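I have fallen for mending, and I need to talk about it

5 December 2025

The coat is a gray wool Sulletti, a brand I had never heard of when I pulled it off the rack at the thrift store in Kandon. The lining was hanging out of one sleeve like a tongue and there was a hole under the arm I could put my thumb through. I bought it anyway, in March, when no sensible person is buying a winter coat, and it sat over the back of a chair until the weather turned and I had to either fix it or admit I was never going to.

I fixed it! And then I fixed everything else. Two shirts, a canvas bag, the knee of my gardening pants, a pillowcase that frankly should have been a dust rag. I've been sewing by hand almost every evening since, and I can't remember the last time I was this happy about something so cheap.

How I got here

I learned to sew on a button as a kid and stopped there. My idea of mending was to go around and around a hole with whatever thread was closest, pull it tight, and end up with a little puckered knot that looked like a belly button. It held for a wash or so and then tore out a bigger hole than before.

What changed was a book, a fat secondhand one, 398 pages, with no cover and somebody's pencil notes in the margins. It has whole chapters on things I didn't know had names. I started reading it to find out what to do about the sleeve and ended up reading the section on darning socks in the bathtub until the water went cold. The pencil notes are wonderful. Next to a diagram of a patch pocket it just says "no."

The first thing it taught me was to stop pulling. The thread should lie in the cloth the way a ribbon lies in a book. If the fabric bunches, it's too tight, and it'll stay too tight however much you iron it. I undid the first four inches of my lining for that reason and the second try went in so smoothly that I made everybody in the house come and look at it.

The stitches I use the most

Running stitch. In and out, in and out. It's the one everyone knows, and I used to look down on it, but for a patch on the inside of a pair of jeans it's lovely. I like mine a bit uneven.

Backstitch. You go forward on the underside and step back on top, so each stitch meets the last one. It's slow and it is so strong. I used it on the strap of the canvas bag, and I've been hauling potatoes in it with total confidence.

Ladder stitch. My favorite, and I will talk about it at parties. You work from one folded edge to the other, straight across each time, so the thread makes little rungs. It looks like a mess while you're doing it – big loose loops, nothing closed – and then you draw the thread up gently and the two edges come together and the whole thing disappears. I did the coat lining with it. I laughed out loud the first time.

Whipstitch. Over and over the edge. It shows, so pick a color you like.

Thread, and my one expensive opinion

For months I used the thread from a hotel sewing kit, and it snapped, and I thought I was the problem. Then I went into Carrasco, the fabric shop by the bus station, and came home with a spool of Kemen cotton in a dark gray. What a difference! It doesn't fray at the needle and it doesn't twist up on itself every few inches. I run it over a lump of beeswax anyway, mostly for the smell.

Keep your thread short, too. Fingertip to elbow is plenty. I know it's annoying to stop and rethread, but a long tail will knot itself around a button or a dog, and then you've lost ten minutes picking at it.

Once you see stitches, you see them everywhere

This is the part that has surprised me the most. I can't look at anything now without turning it over. The baseball on my desk, the spine of an old atlas, the seat of the bus, my own shoes. The whole world is held together with a bit of string going in one side and out the other, and I walked past it for decades.

Sails, saddles, tents. Wounds, too, and there the old rule about tension seems to matter just as much as it does in wool: you want the two edges to meet without being squeezed. I went down a long, slightly queasy path one evening reading about surgical stitches, and some of the diagrams could have come straight out of my mending book. There's a running one. There's one that hides under the surface and made me think of my ladder stitch right away. The needles are curved, so now of course I own a curved needle, and it's terrific for upholstery. 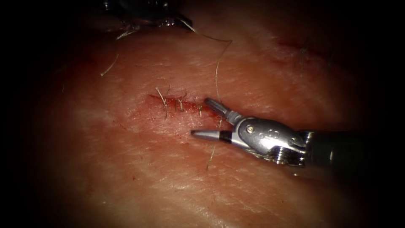
What's in the basket now

Next up is a wool blanket with moth damage along one side, which means darning, which means the chapter I read in the tub. I've been practicing on a scrap of felt and my weaving is terrible, all gaps on the left and all crowded on the right, and I don't mind a bit. I also have a linen napkin with a scorch mark that I want to cover with a patch in some loud color. Mustard, maybe.

If you have a thing with a hole in it, get it out tonight. Use good light and put something on to listen to – I like a long radio play. And if you've got a trick for matching thread to faded denim, please leave it in the comments, as I've tried three blues and every one of them looks purple.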